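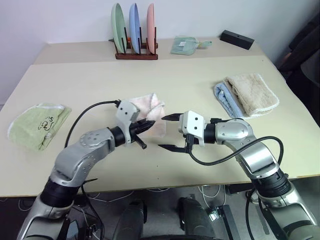
Fig. 1. A pink towel with a fringed border.

Unit 2: Absorbency in household textiles
Instructor: Lai-ching Liao

Absorbency has two parts: how much water a cloth can hold, and how fast it takes the water in. A cloth can do well on one and badly on the other. Thick pile usually holds more water, but a finish left on the yarn can slow the uptake.

Terms to know
Pile: loops or cut ends standing up from the ground weave.
Ground weave: the base that holds the pile in place.
Fringe: loose or twisted yarn ends along an edge. It adds very little to total capacity.
Wicking: movement of water along the small gaps between fibers.

Capacity test
Cut a square from each sample and weigh it dry. Soak it in 1,000 ml of water for 2 minutes, hang it by one corner until the dripping slows, and weigh it again. Subtract the dry weight, then divide by the dry weight.

Fabric softener leaves a coating on the fibers. Wash the Edier and Abugri samples without it before testing. The Zasport sample is microfiber and should be washed apart from the cotton ones.

For the lab in March, bring your weight table and the notes from Unit 1. Reports should be no longer than 2 pages. Late reports go in the tray outside the lab by 16:00.

Reading: Lultivbridge course pack, section on woven pile fabrics.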